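Siham Chamoun translates cookbooks from Arabic to English, and she has lived in Primbridge since she was a student. I met her in March, at eight in the morning, because she prefers to work before the phone starts.

"A recipe looks easy," she told me. "Then you find the word for a handful, and every grandmother has a different hand." Her last book had 125 recipes and took her almost two years.
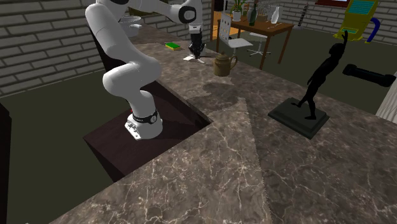 I asked what she does when a dish has no English name. "I keep the Arabic one and I explain it once. The reader can learn one word, it is not so heavy."

Her editor, Hemant Katiyar, does not always agree. He wanted to cut the notes on bread, and they argued by letter for a month. The notes stayed, a little shorter.

Now she is starting on a book of pickles by Fadi Najjar. "He writes only 'enough salt'," she said. "I have called him four times already."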